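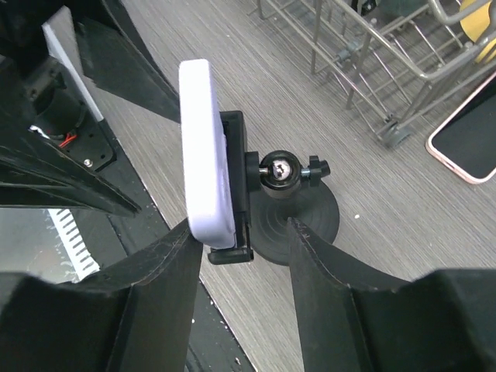
I've been making stop-motion films on my phone for a few years now, mostly from bits of felt, clay and whatever turns up in the kitchen drawer, and I get a lot of mail from people who want to try it. A lot of the mail asks the same things, so I finally put it all on one page. The first question is nearly always about keeping the shot from moving, and my answer is a clamp-style phone holder on a ball head, like the black one gripping the slim white device up top. You loosen the ball, point the thing where you want it, tighten it up and then keep your hands off until the scene is finished (I know, I know, I bump mine too).

Do I need a real camera?

No! I shot my first three films on an old phone with a crack across the back. A real camera gives you nicer blur behind your puppets and better color in low light, and if you have one, great, use it. But a phone has an app, a screen and a lens all in one, and it fits in tight little sets where a big lens won't go.

How many photos does a film take?

More than you want to hear. I shoot at 12 frames per second and hold most poses for two frames, so ten seconds of film is 60 photos. My shortest one, the sardine that wants to be a trumpet, used 79. The long one, "Nirkcombe," is the story of a village made of bread crusts, and it came to 700 photos before I cut the part with the bridge. I still miss the bridge.

If it's your first go, aim for something tiny. An eraser crossing a desk is a perfectly good film.

Why does my film flicker?

Oh, the flicker. Nearly everybody writes to me about this one. Your phone is trying to be helpful and picks a new exposure for every picture, so one comes out a bit brighter and the next a bit darker. Lock the exposure, focus and white balance before the first photo. Most animation apps have a little padlock for this, and on others you press and hold on the screen.

If it's locked and you still get flicker, it's probably your light. Close the curtains and work with lamps, because the sun moves and clouds are rude. Also check what you're wearing! I lost a whole evening to a bright yellow sweater that was bouncing light onto the set every time I leaned in.

Which app do you use?

I used the free one that came with my phone for ages, then moved to Ander, which I like for its onion skin (that's the see-through ghost of your last photo, so you can tell how far you've moved something). Any app with onion skin and exposure lock will do you fine. Please don't buy three of them like I did.

How do you press the button without shaking everything?

With a cheap Bluetooth remote. Wired earbuds with a volume button work on some phones too, if you have an old pair in a drawer. Before I had either, I used the self-timer set to two seconds, and it was slow but I got used to it. I made a lot of tea that winter.

What do you stick things down with?

Poster putty for anything light and a blob of museum wax for anything heavy. For characters that walk, I put a pin up through the foot from underneath, which means your set needs a foam base. The foam I buy comes from Drudstead, a craft supply shop a bus ride from me, and they'll cut it if you ask nicely. Tape the base to the table as well. I forgot once and my whole forest slid to the left between two trees.

Can I fix a mistake after I've shot it?

Sometimes. A thumb in one photo is easy, just delete it and nobody watching will miss a twelfth of a second. A bumped camera is harder. You can try lining the pictures up again in an editor, but I usually go back to the last good one and shoot on from there. Check the onion skin and nudge things until the ghost and the live picture match.

Do you teach?

I do! I run a beginner afternoon at the Hodžić print studio most months, except December, when they need every table for cards. It's small and noisy and we use whatever phones people bring. Kids are welcome with a grownup.

Can I show your films to my class or club?

Yes please, as long as you don't charge for it. Drop me a line and I'll send the full-size file.

How long did "Nirkcombe" take you?

I kept a notebook, so I can tell you it was 23 evenings of shooting. The bread went moldy partway through and I had to bake the church again. Next time I'm using salt dough.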